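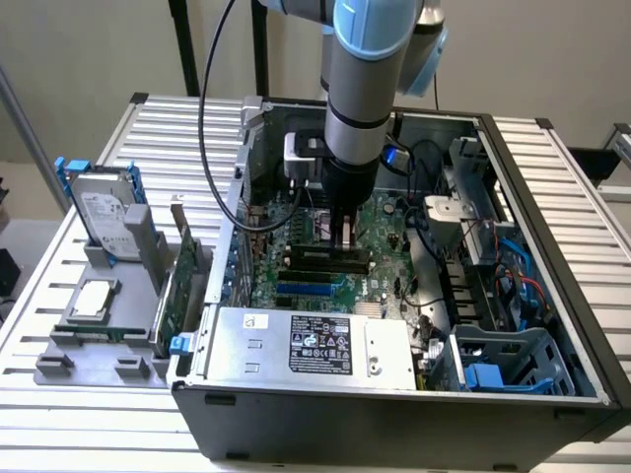
*A robotic arm with its gripper lowered onto a memory module inside an open desktop computer. A hard drive and a processor are held in the parts fixture at left.*

**Fevico publishes handling rules for robotic disassembly of desktop computers**

JIMIDHOLM, March 2022 – Fevico today released its Code of Practice for Robotic Disassembly of Desktop Computers, a set of working rules for repair and recycling sites where robotic arms remove parts intended for reuse. The document is available free of charge and takes effect at Fevico member sites in November.

The code contains 17 rules. They cover the preparation of the computer, the force a gripper may apply to a part, the placing of removed parts, and the duties of the person in charge of the cell. It was drafted by a working group drawn from Fevico, the refurbishing company Cuervo and the equipment integrator Drekus.

"Sites have been writing their own instructions, and the instructions did not agree with each other," said Melina Tsolakis, Director of Standards at Fevico. "A technician who moves from one site to the next should find the same limits and the same stop procedure."

**Main provisions**

Under the code, every computer must be disconnected from building power before it enters the cell. A waiting period of 30 seconds applies after disconnection, during which the power button is to be held down. The power supply unit stays closed at all times and may be removed only as a complete unit.

Memory modules are to be gripped by their short edges or by the upper edge of the board. Both retaining clips must be confirmed open before the arm lifts. Gripping force on a memory module is limited to 45 newtons, and the arm must stop and call an operator if the module does not release on the second attempt.

Removed parts go into a fixture with a separate position for each type of part. Processors are to be set down without contact to their pins or pads. Hard drives must be recorded by serial number before they leave the cell, and the record is kept with the drive until its data has been erased.

Cables on the arm must be routed so that they cannot catch on the computer case at any point in the programmed path. The code requires a check of this path whenever a new case model is introduced.

**Trial period**

The draft was applied at the Cuervo site in Jimidholm, where 162 desktop computers were processed under its terms. Two rules were rewritten as a result. The section on cable routing was expanded, and a rule that had called for a full recalibration after each tool change now allows a shorter position check.

"The operators asked for plain wording and for limits they could read off a card," said Ulises Yupanqui, Operations Manager at Cuervo. "The final text gives them that. The card is Annex B."

Jhonatan Villanueva, who led the technical review for Drekus, said the force limits were set with older machines in mind. "Plastic latches become brittle with age, and a limit that suits a new board can be too high for an old one," he said.

Laptops, servers and all-in-one computers are outside the scope of this edition. Comments on the code may be sent in writing to the Fevico standards office.

**About Fevico**

Fevico is an association of companies that repair, refurbish and recycle electronic equipment. It publishes codes of practice and trains site personnel.

**Press contact**

Deisy Huaranga, Communications Office, Fevico, Jimidholm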